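Moving the water shutoff

January 28, 2025

We got the water bill for December and it was 342 dollars. It normally runs well under half that. I called the Dellwood office and the woman there told me to turn off everything in the house and go look at the meter. The little dial was still moving.

So it was a leak, and it was on our side of the meter, so it was ours to pay for. I spent 2 evenings checking what I could reach. I put food coloring in the toilet tank and felt along the pipes in the basement.
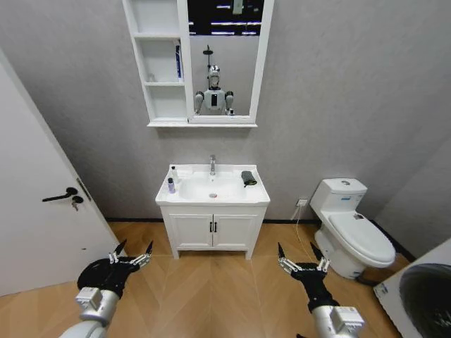
The plumber was Lumturie Obradović, who my neighbor on Herrero Street has used before. She found it in less than an hour. The line from the street had a bad joint 4 feet out from the foundation. She also said our main shutoff was older than the house next door and barely closed, and she wanted to move it somewhere I could get at without climbing over the furnace. I said yes to that.

The work took a day and a half. We filled pots the night before and the kids went to my sister's in Nirnton. The new valve is a quarter turn. I sent Dellwood the receipt and asked for a leak credit. They say to allow 9 weeks.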